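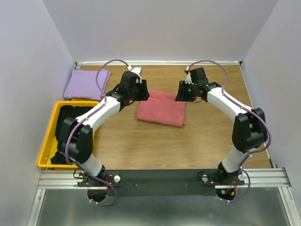

Clementina Sampaio wrote:

> I'll believe in the robot housekeeper when one of them can
> do a full basket without a grown-up in the room. My mother
> was promised this in her day, I was promised it in mine, and
> both of us are still ironing pillowcases. They always show
> you one towel. What happens with a fitted sheet? What
> happens with a jumper that's gone inside out with one sleeve
> in and one sleeve out? And what would it cost to run, set
> against twenty minutes of me with the radio on?
>
> I don't mean to be sour about it. I'd love to be wrong. But
> I think we've confused doing a thing once with doing the
> chore.

Hello Clementina, hello all,

I was going to stay out of this thread, but I've been folding for money since I was nineteen (hotel linen first, then the service wash at Prullach, now the back room at Aguirre) and I can't keep my mouth shut any longer!

First, I think you're right about the basket. People who don't do laundry all day think folding is the job. Folding is the nice bit at the end. The job is the heap: getting one thing out of it without dragging three others along, working out what it is, finding the shoulders, turning it the right way out, doing up the buttons that need doing up. By the time a shirt is flat in front of me I could fold it asleep, and some mornings I more or less do.

Where I'd disagree is the towel. A towel is a perfectly fair place to start. It has four corners and no opinions, and we start every new person on towels too. Nobody at Aguirre gets near a customer's blouse in their first fortnight. Then it's T-shirts, and a T-shirt is a big step up, because the cloth is thin and slides, the neck pulls one side out of line, and if you let go of one edge a bit early you've got a diamond where you wanted a rectangle. You need both hands doing the same thing at the same moment, and that's where beginners come unstuck (I certainly did, my first supervisor used to shake mine out and hand them back without a word).

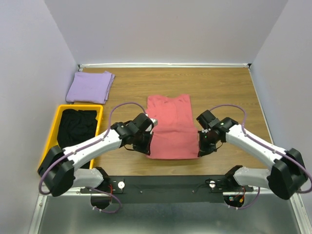 A T-shirt part folded, with one gripper on each side.

Look at where it's holding, on the two sides. That's close to how I'd take hold of one myself if I were bringing it in or moving it across, though I'd want to smooth it with the flat of my hand afterwards, and a gripper hasn't got a flat of the hand. I do wonder about that. Half of what I do is smoothing. I stroke a shirt down without thinking, and my palm tells me there's a crease underneath before I'd ever see it. Does anybody on the list know whether people are working on that side of it? I've asked at Vuvilov, who look after our dryers, and got a shrug and a brochure.

On cost, I can only give you our own sums. We had a quote from Vurnus for a folding machine, the big sort you feed by hand, and it wanted 45 square feet of floor that we haven't got, plus one of us standing at the front of it clipping shirts on all day. So you'd still be picking through the heap, only faster and with more noise. We do 1,300 pieces in a good week between 2 of us, everything from tea towels to christening gowns, and the machine would have taken the towels and the plain shirts and left us the rest. My boss put the quote in a drawer. I think she was right for a shop our size, and I'd think differently if I were still in hotel linen, where it's the same white sheet until you see it in your dreams.

What would I buy tomorrow? Something for socks! I'm serious. Never mind the folding, just match them and put them in pairs. I'd give up my tea break for it. I'm 51, my thumbs ache by the end of the afternoon, and I've no romantic feelings about handwork when it comes to other people's socks.

So my answer to your question, Clementina, is that I think bits of the chore are coming, and the heap will be the last of it to go. If you're still doing your pillowcases by hand in September, bring them to the meet-up and I'll show you the way we did them at Prullach, no iron needed so long as you catch them warm.

And please, somebody who knows about fitted sheets, do answer her. I roll mine up and shut the cupboard door.

Best wishes to everyone,
Your folder at Aguirre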